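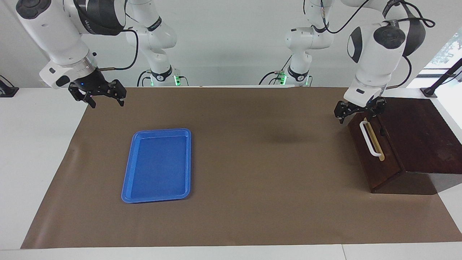 Remise en position de la cellule à deux bras après un changement de tapis

Cette page concerne la cellule Altar, celle de la table blanche côté fenêtre. La procédure prend moins d'une heure si les bases n'ont pas bougé. Elle remplace la note de février 2022.

Avant de commencer

Dégager les deux bras vers le haut, pinces ouvertes et vides. Vérifier que le voyant est vert au pied de chaque base. Si l'un des deux reste éteint, reprendre d'abord l'alimentation de ce côté.

Attention aux noms : « droit » et « gauche » désignent les bras vus depuis les bases. Depuis l'avant de la table, le bras droit se trouve donc à gauche. La moitié des erreurs de saisie viennent de là.

1. Poser le papier

Dérouler le papier brun et le couper en laissant dépasser la table blanche sur l'avant et sur le côté du bras droit. Fixer les coins avec un adhésif fin. Un pli de plus de 5 mm oblige à recommencer.

2. Placer les objets

Le bac bleu se pose vide, grand côté dans le sens avant-arrière. La boîte en bois foncé va au bord du tapis, du côté du bras gauche, poignée blanche vers la zone de travail. Laisser 300 mm libres entre les deux.

3. Contrôler les câbles

Faire tourner chaque poignet à la main, moteurs coupés. Le câble doit suivre sans se tendre ni accrocher un coude. Sur le bras droit, la boucle repart vers l'arrière – ne pas la raccourcir avec un collier, Arlo Tran a déjà dû remplacer un connecteur pour cette raison.

4. Reprendre les points

Lancer le programme Loment à vitesse réduite. Amener la pince gauche au-dessus du bord avant de la boîte, doigts ouverts, puis enregistrer le point 66. Amener ensuite la pince droite au-dessus du tapis, à l'écart du bac, et enregistrer la position d'attente. Si un doigt touche le bois, remonter et refaire l'approche depuis le début.

5. Essai

Exécuter cinq cycles à vide, une main sur l'arrêt d'urgence. Le code 779 signale un écart entre les deux bases : resserrer les fixations au bord arrière de la table et reprendre à l'étape 4.

Noter les nouvelles valeurs dans le cahier de la cellule. Pour les droits d'accès à Loment, voir avec Sunita Ferreira.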